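# Chapter 3: Stacks, Steps and Surfaces

Give a box of wooden blocks to anyone, of any age, and watch what happens. Within a minute or so there will be a tower. Then there will be a taller tower, and then a clatter and (usually) a shout of delight. Blocks are among the best teachers of shape and balance we know, and this chapter is built on them from start to finish!

In Chapter 2 you measured flat shapes: their sides, their corners, the space they cover. Now we pick those shapes up off the page. A square becomes a cube, a rectangle becomes a slab, and all sorts of new questions come tumbling out. Which face should go at the bottom? How far can one block stick out over another before it tips?

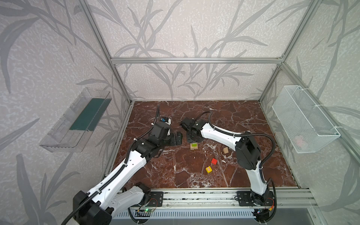
The ground you build on matters as much as the blocks themselves. A thick carpet gives way under a tall stack, and a sloping desk will spoil it before you reach the fourth layer. Find a hard, level place with plenty of room, and set your first block down gently. If you have a spirit level, try it in two directions, one at 90 degrees to the other.

Zodwa Makhubela used to start this topic at Serstead by asking her class to build a staircase with whatever was in the box. She never said how many steps, or how high. Some pupils made wide, low stairs that you could have marched a toy elephant up. Others went steep and narrow and held their breath. Every staircase raised the same lovely puzzle: what is holding up the top step? 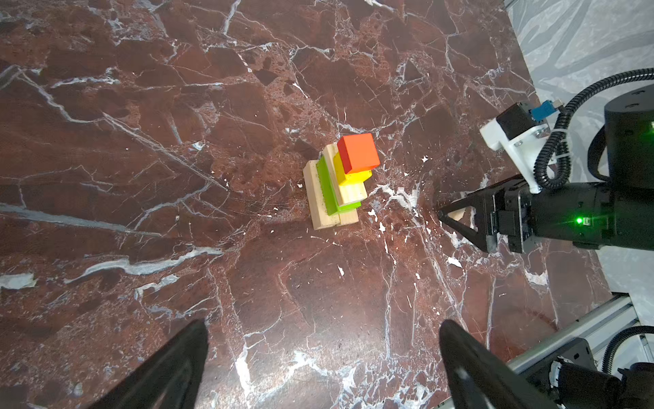 To answer that, we need the idea of a *centre of mass*, the point where a block's weight seems to be gathered. In a plain cube of solid wood it lies right in the middle. Slide the cube slowly over the edge of the block beneath and it stays put as long as that middle point is still supported. Push it past the edge and down it goes. Try it now, before you read on. It is much more fun to feel the tipping point with your finger than to be told about it.

Real stacks are richer than a pair of cubes, of course. A long block can lie flat or stand on end, and a slab can lean. 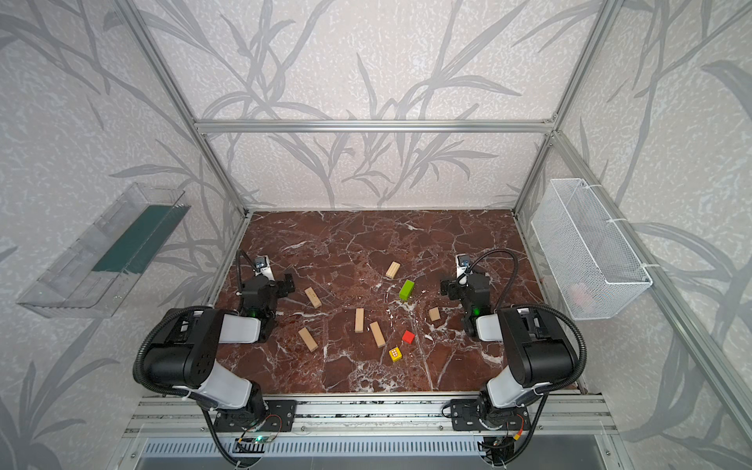
*Figure 3.1 Toy building blocks spread out on a marble tabletop.*

## Before you begin

You will need a set of blocks in at least two shapes, a ruler, a pencil and some squared paper. Sketch each block from the front, from the side and from above, and write its measurements next to the drawing. Keep these sketches safe, as you will use them again in Section 3.2, where we work out volumes.

**Warm-up.** Build the longest overhang you can with just four blocks of the same size. Measure how far the top block reaches beyond the bottom one, then compare with a partner.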